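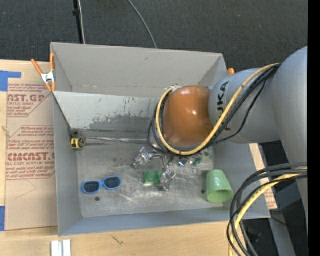 The Lasta 12 is a bedside feeding-skills trainer for nursing schools and continuing education units. It consists of a seated half-body manikin, a jointed jaw with removable dentition, and a pressure-sensing pharynx that registers bolus size and swallow timing. All washable parts lift out without tools and can be carried to the sink in any large open-topped bin. The electronics module stays in the torso and must not be rinsed.

Intended use
Instruction in assisted oral feeding, safe positioning, and recognition of delayed swallow. The trainer is not a diagnostic device and is not suitable for practice of tube insertion. For that purpose see the Oveck nasogastric head.

Construction
Torso shell: molded polymer, wipe-clean
Jaw: spring return, 2 resistance settings
Pharynx insert: silicone, replaceable
Head tilt: manual, locks in 21 positions
Power: internal rechargeable battery, charger supplied
Part number: 981

Operation
Seat the manikin upright against the backrest and lock the head before switching on. The instructor selects a patient profile on the handset. Profiles differ in mouth opening, chewing time and the interval before a swallow is triggered. If a second spoonful is offered before the first has cleared, the handset records the event and the session continues — no alarm sounds unless the instructor has enabled one.

Use only the thickened test medium supplied by Prustaron. Real food leaves residue in the sensor channel and voids the warranty on the insert.

Teaching materials
The unit ships with an instructor guide by Consolacion Dagdag and Tadeusz Jasińska, revised in February. The revision adds a chapter on refusal behaviors and a blank observation chart for copying.

Ordering
Supplied with one pharynx insert, handset, charger and carry case. Spare inserts are sold separately. Orders received by Wednesday ship the same week. Technical questions: Fatemeh Azimi, training products desk.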